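Jul 22, 2020 – sourdough starter, rye feed

Batch 4 is finally behaving! Switched it to the Rustad rye on Monday and the rise is so much livelier than anything we got in May.

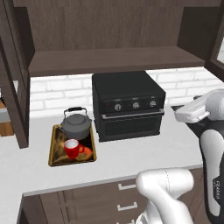 Feeding is still equal weights flour and water, stirred with the thin spatula (the fat one drags half of it up the jar). Smells like green apples now, a bit of yogurt underneath. Idun thinks it's ready to bake with. I want two more feeds first – last time I rushed it and got a brick.

Scaled up this morning to 784 g total, so there's plenty for Eskil to take to Serkby. Eskil, please use the tall jar, the lid on the squat one sticks.

Tried a spoonful of the discard in crackers with caraway and coarse salt. Wow. Rolled them as thin as I dared and they snapped beautifully! Next round: less salt, maybe dill.

Still to do: label the backup jar, ask Ulla which mill the Stirum flour comes from.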